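Hand-held gripper check, kitchen demos
Pulluda site, utensil sorting task
Checked by: Danai Christodoulou
Date: January 5, 2018

1. Jaws open and close without sticking. PASS
Left unit squeaks. It has squeaked since July and I've stopped writing it up.

2. Rubber pads seated, no peeling corners. PASS
Blue pads only. Whoever tried the kitchen sponge, please don't.

3. Pivot screws snug. PASS AFTER FIX
One on the right unit was finger-loose. Tightened. Recheck after 18 demos, even if lunch is ready.

4. Operator's fingers clear of the linkage. FAIL, then PASS
Demo 242 ends in a yelp. Tag it so the Ilstead people don't train on it.

5. Work surface flat and dry. PASS
Smooth the cloth between takes. The policy will learn wrinkles if we let it.

6. Forks and chopsticks handled points away from faces. PASS
Applies to spectators too.

7. Stove off, kettle off, sink tap closed. PASS

8. Pace slow enough to copy. COMMENT
You are showing a robot how to put away a chopstick. Close, lift, pause, place. Two hands, no flourishes.

Next check due at demo 900.
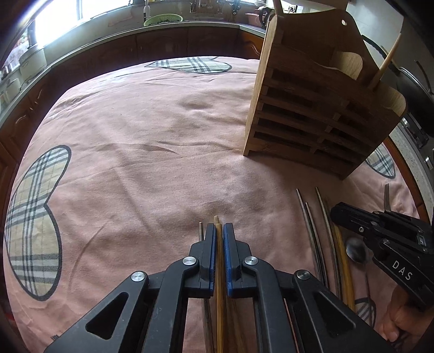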